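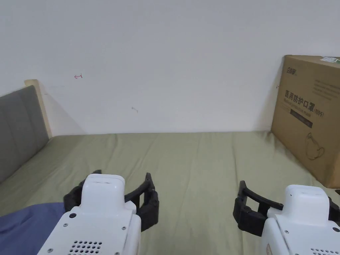

**Thịnh Quách**

CLORNHOLM, Fri 26 May – Tenants of the Chege apartments are packing up their bedrooms this week in cartons that once held medical supplies, after the building's owner struck a deal for used boxes with a warehouse on the same street.

The 103 apartments are to be emptied one floor at a time so that water pipes and radiators can be replaced. Work on the top floor begins as soon as the last household there has left, and the whole job should be finished in October. Tenants are being put up in two other buildings owned by Drakari, the company that runs the Chege block, and will pay the same rent while they are away.

Drakari had promised free packing material in its first letter to tenants. The boxes it ordered were too small for bedding and winter coats, and complaints followed. The company then turned to Remeck, which stores goods for clinics and pharmacies and flattens large numbers of empty cartons for recycling.

Remeck has now handed over nearly 3000 of them. They are plain brown corrugated cardboard, and many still carry the printing of whatever they were made to ship. Gloves, gowns and bandages are all represented in the stacks by the mailboxes. In one bedroom, a large box standing on the bed against the wall is marked "Medical protective mask" in English, with the same thing in bigger Chinese characters over it and "(N95)" at the end of the line.

The printing has caused some confusion. A delivery driver asked at the front desk last week whether the building was being used as a clinic, and a few tenants wanted to know if they could keep the masks. Drakari has since put up a notice saying the cartons are supplied empty and that tenants should write their apartment number on at least two sides in thick marker. Numbers written on the printed side have been hard to find in the hallway, the notice says, so a blank side is better where there is one.

Bedrooms are being done first. The padded headboards and bed frames that Drakari supplies with its furnished apartments will stay where they are, pushed away from the wall and covered with plastic by the contractor. Mattresses stay too. Sheets, blankets, pillows and clothes have to go, along with anything kept under the bed or on top of the closet.

Many people have been using the bed as a packing table. It is the one flat surface at a good height in most of these rooms, and a fitted sheet left on until the end keeps cardboard dust off the mattress. The building office suggests the same thing in its instructions, which also ask that boxes holding books be packed on the floor and filled only halfway.

Walls are a sorer point. Some tenants have found small marks near the beds in pen or pencil and worry about being charged for them when they return. Drakari says no deductions will be made for marks, scuffs or nail holes in any room where pipes are being replaced, as those rooms will be repainted anyway. Rooms without pipe work are mainly the smaller bedrooms on the courtyard side. The company has not said yet if they will be painted, and tenants there have been told to take their own photos before they hand in the keys.

The move itself is being done by van, with the sofa-sized items going in the morning and boxes in the afternoon. Households on the top floor have been given two days each. Anyone who needs help carrying can sign up at the desk – the list for the fifth floor was already full by Thursday evening – and there is no charge.

Remeck says it can supply more cartons if they are needed, though not always in the large size. It has asked for them to be returned flat, with the tape pulled off, so they can still be recycled when the tenants have moved back in.

Boxes can be picked up in the lobby between 8 a.m. and 7 p.m. Tape is kept behind the desk and handed out one roll per household. Tenants on the third floor and below do not need to start packing until they get a letter with their moving date.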